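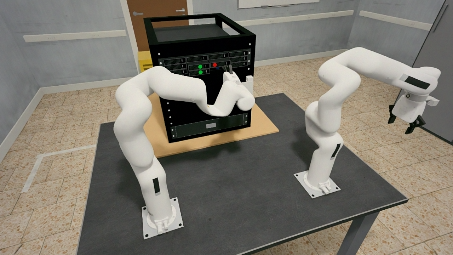
Two arms and one rack

6/17/19

In our department we take care of 200 servers, and until last year the disks were changed by hand. If a disk died at three in the night, the phone of somebody rang, and this somebody put on trousers and drove to Ostow. I did it for many winters. I am not sentimental about it.

Now we are preparing the work for the robot arms, and for this we use a simulation first. The rack is a model, the arms are models, even the floor tiles are models. The drive bays have round colored markers on the front, green and red, so everybody in the meeting speaks of the same bay. Before the markers we said "the one in the middle, no, the other middle", and we lost a lot of time like this.

My colleague Tülin Kırmızıgül builds the movements. I am the person who tells her what the hands know. It is a strange job. She asked me, for example, how hard I pull a drive when it sticks, and I could not answer. I had to go downstairs and pull one, and then come up again and say: a little bit, then wait, then more. She wrote down "wait" and asked how long. We had 31 questions of this kind on her list, and I think I answered the half of them well.

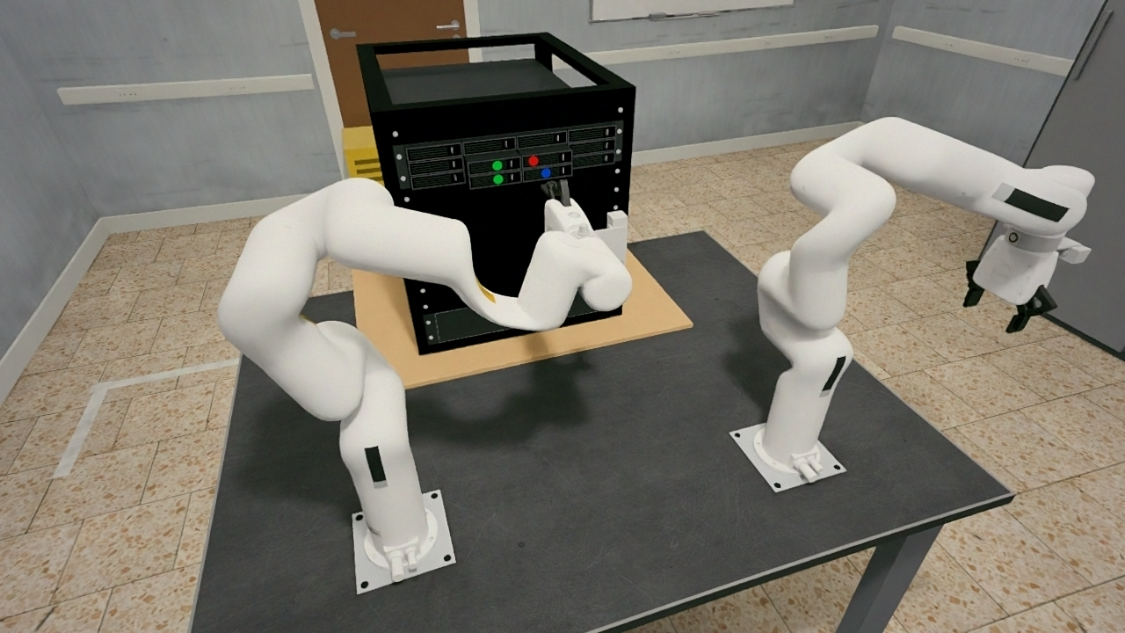 What changes for us is not easy to say yet. The night calls will be fewer, and I am glad about that, also my wife is glad. But the night calls were paid extra, and Tuncay Dursun from the second shift has counted on this money for his house. He said it in the meeting very calmly and there was a silence. Our manager promised an answer in August. I hope it will be a real answer, with a number in it.

The other thing is the young people. I learned the racks with my fingers, from Perihan Bozkurt, who stood behind me and said nothing until I did something wrong -- then she said it one time only. Who will stand behind the new ones, if the arms do the simple changes? They will get only the difficult cases, and they will get them without the years of easy ones before. I wrote this to Tülin and she agreed with me. She proposed that each new colleague does two weeks of changes by hand, also when it is slower. I would prefer two months, but I have signed for the two weeks.

On Thursday we go again through the questions that I answered badly. I will bring a drive from the broken box, so that I can pull at something while I am talking.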